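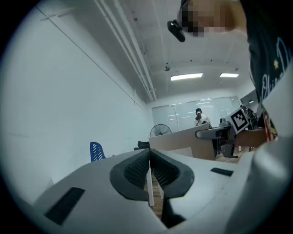 Quem somos

A Escola de Línguas Quintero abriu as portas numa tarde chuvosa de novembro, com uma turma de espanhol, uma chaleira emprestada e muita vontade de conversar. Hoje temos 43 turmas por semana, de manhã à noite, e continuamos a achar que uma língua se aprende melhor à volta de uma mesa, com tempo para errar, rir e voltar atrás (e, já agora, com bolo às sextas).

As nossas turmas

Ensinamos espanhol, inglês, italiano e português para quem chegou há pouco ao país e ainda se perde nos verbos, coisa que nos acontece a todos! Cada curso tem 30 aulas e usamos os cadernos Fullora, que os professores vão adaptando ao grupo.

A biblioteca

No primeiro andar fica a sala Stikham, com 700 livros que os alunos podem levar para casa, incluindo policiais, livros de receitas e uma prateleira só de banda desenhada.

Venha conhecer-nos

A primeira aula é gratuita e não precisa de marcação. Basta tocar à campainha e subir.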